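Sorting Table at Skornance – Frequently Asked Questions

Before you bring your box of mixed parts to the table, please read the answers on this page.
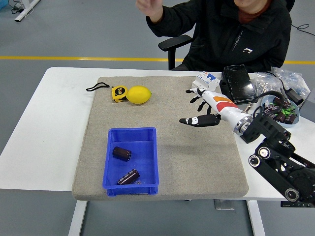

One visitor wrote to us that she had kept her old capacitors in a coffee can for years, and that the hard part was to decide what deserves its own container and what can stay mixed. We get this remark in many forms, so we begin with it.

How do I decide what gets its own container?

Look first at how often you reach for the thing. If you take capacitors every time you repair something, they should have a bin or a bowl only for them. If you touch a part one time in a year, a labeled bag is enough. We suggest that you do not start with values and sizes. Start with the kind of part: capacitors together, nuts and screws together, adapters together. The finer sorting can come on another evening, when the table is clean again.

Why do you work on felt and not on the bare table?

Small parts roll less on felt, and a screw that falls on it does not jump to the floor. Felt is also quiet, which you will notice after an hour of emptying bags. It has a weak side: thin wire ends can catch in the fibers, so lift the parts and do not drag them. Shake the mat over a tray when you finish. Please do not solder on it. For soldering we have another place, near the window.

Felt can also build up static charge. Capacitors of the ordinary electrolytic kind do not mind this, but chips and bare circuit boards do. For those please ask for the grounded mat.

Bin, bowl or bag – which is best?

A bin with straight sides is good for parts that you are sorting at this moment, for you can push it against another bin and it wastes no space. A round bowl is nicer when you search with the fingers, as there are no corners where small pieces hide. Clear bags are best for nuts and screws, and you can see the content without opening. Our only advice about bags is to press the air out before you close them, otherwise a pile of them slides everywhere.

Is it safe to handle old capacitors?

The small ones that have been lying loose for a long time are usually harmless, but we ask everybody to follow the same rule. Treat a capacitor as charged until you have measured it. If a meter shows voltage, discharge it through a suitable resistor and measure again. Do not short the leads with a screwdriver. If the top is swollen, or you see dried liquid near the leads, put the part in the disposal jar and wash your hands.

Large capacitors from power supplies, microwave ovens or motor equipment are not for this table. Please leave them in the device and talk to us first.

How do I read what is printed on the sleeve?

In most cases you will find the capacity in microfarads, written as µF, and the maximum voltage, written with a V. On many electrolytic types a stripe with minus signs shows the negative lead. A temperature is often printed also. When we sort, we put capacity first and voltage second on the label. If the print is rubbed off, do not guess. Measure the capacity, write "voltage unknown" on the bag, and use the part only for practice of soldering.

Can I bring circuit breakers and other parts from a house panel?

Yes, for sorting and for looking at them. We do not test breakers, and we do not want that a used one goes back from our table into a panel. Keep them away from the small parts, at the far side of the table, where they do not take the space that you need for your hands. The same is valid for power adapters. Wind the cable, close it with a tie, and write the output voltage on a piece of tape.

Why should I have a lemon for practice?

This comes from our beginner evening, where we build a lemon battery with a copper strip and a zinc strip before we open any bag of parts. One lemon gives a low voltage that is easy to see on a meter, and people learn to hold the probes without fear. Please do not eat the lemon afterward, for metal from the strips goes into the juice. Bring one with firm skin. If it is already soft, it leaks on the felt, and the stain stays.

And what is the tape measure for?

For shelves, mostly. People sort everything very nicely and then find that the bins do not go into the drawer at home. Measure the inside of the drawer, not the front, and take 2 inches off the depth if the drawer has a lip at the back. A tape with a strap is easier to find under bags.

How many parts can I bring in one visit?

We set the limit at 500 pieces, or one shoebox if you do not like to count. It sounds small. A person who sorts for the first time needs longer than expected, and we want that you go home with a finished box.

When is the table open?

In the afternoon from 2, and we close the room at 11 in the evening. The last hour is for cleaning. In December the heating is weak, so a jacket is a good idea.

Where can I get bins and bags?

We buy from Halilović, the hardware store at the bottom of the hill in Skornance. They sell the bins one by one, also without lids. The Skosuvar boxes, which some visitors use, are stronger, but the ribs on the bottom make it difficult to pick up thin washers. You may borrow bins from us during your visit – please return them empty.

Can I leave my box and continue another time?

Yes, if it has a lid and a label with your phone number. We keep it for two weeks on the shelf by the door. Open bowls cannot stay, even with a plate on top.

Is there another table like this?

Our friends in Skadby have a smaller one. They sort mainly fasteners, and they have a very good set of thread gauges that we do not have. If your box is full of screws that you cannot identify, it is worth the trip. Ask them before you go whether the gauges are free.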